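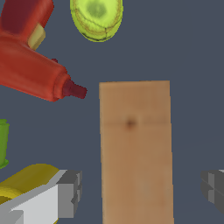
Avel (método de agarre)

Avel es un método para que un brazo robótico aprenda a coger objetos de un montón desordenado usando solo simulación. Lo propuso Wilmer Pacheco dentro del proyecto Steltberg, y lo cuento en primera persona porque llevo bastante tiempo peleándome con él y ya me sale más natural así (los editores de esta wiki me lo consienten, de momento).

Origen

El nombre no significa nada en particular, que yo sepa. La primera versión apareció en abril y era, seamos claros, lentísima: generaba candidatos de agarre por toda la superficie, los puntuaba uno a uno y se quedaba con el mejor. Funcionaba de maravilla con un objeto solo y se venía abajo en cuanto había vecinos. ¡Yo estuve a punto de dejarlo ahí! La revisión del 2020-10-16 cambió el orden de las cosas y es la que casi todo el mundo llama Avel a secas.

Cómo funciona

La idea es bastante simple. Avel usa dos puntos de vista, uno general de la mesa y otro cercano, pegado a la mano, y les da trabajos distintos. Con el general decide a por qué objeto va. Con el cercano corrige la posición y el giro de la pinza durante la bajada, 7 veces antes de cerrar los dedos. Si en una de esas correcciones ve que un dedo va a chocar con otra cosa, sube y prueba otro ángulo, con un máximo de 3 intentos por objeto.

Lo que más me gusta es cómo elige. No va a por el objeto más fácil de sujetar, va a por el que deja más hueco libre a los dos lados, y esa diferencia, que sobre el papel parece una tontería, se nota muchísimo cuando los objetos están juntos.

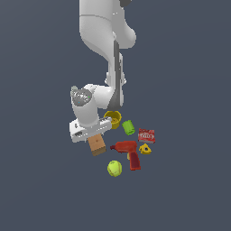

Para la selección se calcula un mapa de holgura: a cada objeto le toca un valor según el espacio que le queda a cada dedo, y gana el más alto. Un bloque de madera con las caras paralelas es casi un regalo. Una pelota de tenis también se lleva bien, aunque rueda si un dedo la toca antes que el otro. El taladro es otra historia, porque tiene el peso mal repartido y el mango sale hacia un lado, así que Avel suele dejarlo para el final (yo haría lo mismo).

Entrenamiento

El entrenamiento se hace en Drillico, un simulador que tiene sus manías con el rozamiento, pero que es rápido y se deja tocar por dentro. Cada tanda son 850 escenas con los objetos soltados al azar sobre una superficie lisa y oscura. No hay texturas de fondo ni paredes. Pacheco lo quiso así para aislar el problema del contacto, y a mí me parece bien como punto de partida, aunque luego se paga.

Resultados

En la prueba estándar de Steltberg, que consiste en vaciar la mesa entera sin tirar nada, la primera versión completaba el 53 % de las escenas. La revisión mejora eso con claridad cuando hay objetos rígidos; con los vasos ligeros la ganancia es bastante más modesta, porque se desplazan al menor roce y el mapa de holgura se queda viejo a media bajada.

Críticas y variantes

La pega más repetida es la del fondo: un sistema que aprende sobre un gris uniforme lo pasa fatal con un mantel. Lūse, una variante posterior, mete fondos y luces cambiantes y recalcula el mapa en cada corrección. Tarda más, claro, y todavía no tengo decidido si compensa. Para objetos apilados no sirve ninguna de las dos, por lo menos tal como están publicadas, porque la holgura se mide en horizontal y lo que hay debajo del objeto ni se mira.

Véase también: mapa de holgura, pinza paralela, Drillico, Lūse.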